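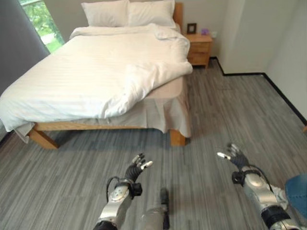
Back bedroom, bed and two-drawer nightstand

From: Piret Rätsep
To: Dudstead Residents list
Date: 23/09/2020
Subject: Re: Short lets and the "local economy"

On the Wimus figures, Ó Súilleabháin wrote:

> I don't see why people on this list are so against short lets. Wimus
> say each let bedroom brings £2000 a year into the shops and pubs here.
> We have 20 of them now. That is a lot of money for a village with one
> shop. If we bring in a limit we will be turning visitors away, and
> they will go to Cininby instead.

I'd like to know where the £2000 comes from. I read the Wimus leaflet twice and it doesn't say. There is a little star next to the number, and the star leads to a line that says "based on guest spending". Which guests? Spending where? Wimus take a cut of every booking, so I would not expect them to print a low figure.

I let a room myself, so I am hardly against visitors. I had 9 bookings up to the end of August. Most of them arrived with a boot full of supermarket shopping and drove to the coast each morning. Two asked me where the pub was. Perhaps my guests are unusually mean, but I doubt it.

Then there is the "20 bedrooms". Is that rooms in houses where somebody lives, like mine, or does it include the whole cottages on Mill Lane? If a family used to live in a cottage all year, they bought their bread here in January as well. You have to take that off before you call the rest a gain, and I can't find anywhere that Wimus have done so.

As for Cininby, they brought in a limit of 15 and I keep hearing that it either ruined them or saved them, depending on who is talking. Has anyone got the parish minutes? I would sooner read those than another leaflet.

I haven't made up my mind about a limit for Dudstead. I can see it being a nuisance to enforce, and it might well catch the wrong people. But please can we stop passing the £2000 round as if someone had checked it.

If you have a source, send it to the list and I will read it.

Piret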